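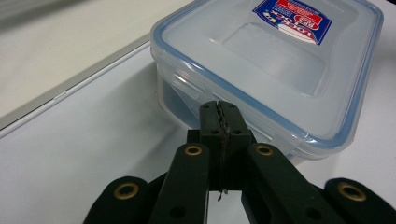
The demonstration at Mikberg was scheduled for 40 minutes. Larysa Kravchuk read the procedure aloud. Item one was the food container, lid closed. Item two was the same container, lid open. No item three had been approved.

"Who opens it?" asked Spyros Petkov, visiting from Ivthorpe.

"The operator. By hand, with the gripper."

"And later?"

"Later the arm does it. It needs 600 recordings first. We have 72."

Petkov wrote down 72. He asked what the arm would do with an open container.

Kravchuk turned the page. The procedure ended at the lid.

"Close it," she said.

He wrote that down too, and asked whether he could try. She handed him the gripper, set the counter to 73, and told him to keep his elbow low.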